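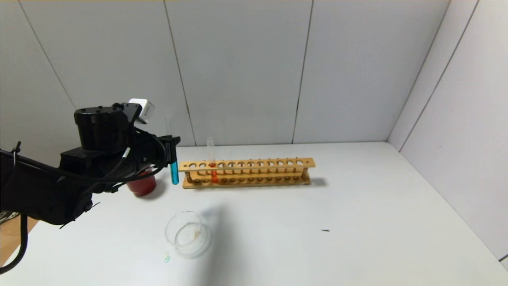
Re: wooden racks for coloured water afternoons

Tiburcio Salinas wrote:
> We're starting a colour table for the juniors in May. Does anyone
> still use the wooden test tube racks, or have you all gone over to
> plastic? And how do you stop the whole thing turning brown by
> four o'clock?

Hello Tiburcio, hello all,

Oh, wood, every time! Ours is the long one with twelve holes in a single row, bought in 2014, and I love it as much as I did then. You can see the colour above and below the top bar, and the little dips in the base stop the tubes wandering about. A strong blue and an orangey red are plenty to begin with. I make up 500 ml of each and put it in jugs before the children come in.

What I put out at Zastedholm:

- the rack, towards the back of a white table, so the colours really sing
- glass tubes, filled halfway at most (19 in our box, but 6 is enough for one sitting)
- something round and clear with a shiny blue thing inside, lovely for talking about how glass bends what you see
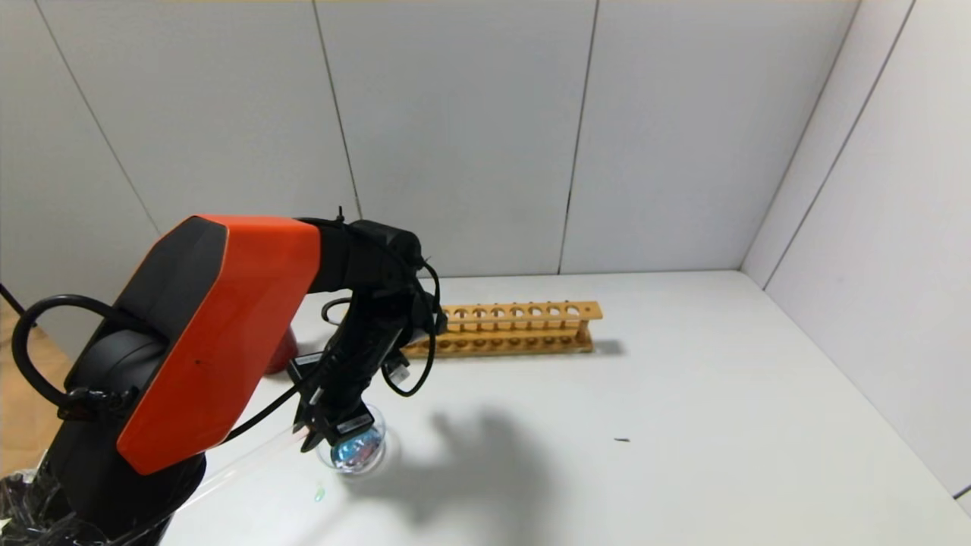
- a dropper for each colour, never shared, and that's my whole answer to the brown!

Rinse the tubes the same day or the red clings. If you'd like my mixing chart, shout and I'll scan it. Has anyone tried yellow with the very small ones?

Laiba Qureshi
Bemine group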